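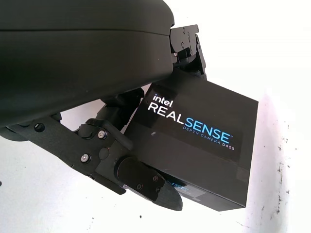
Matt dark housing, seam line, black bracket with small screws

Thread adhesive on small black screws
Asked 13 Jul 2019

Shelf brackets in a Hekwood cabinet work free every few months. I last tightened them in February. Does low-strength adhesive suit 6 mm screws into metal inserts?

2 answers

Yes. Degrease both threads, apply one drop, leave overnight. Keep it off plastic, as some grades crack it.

Are the inserts themselves turning? Mine were. Adhesive on the screw did nothing and I had to epoxy the inserts in.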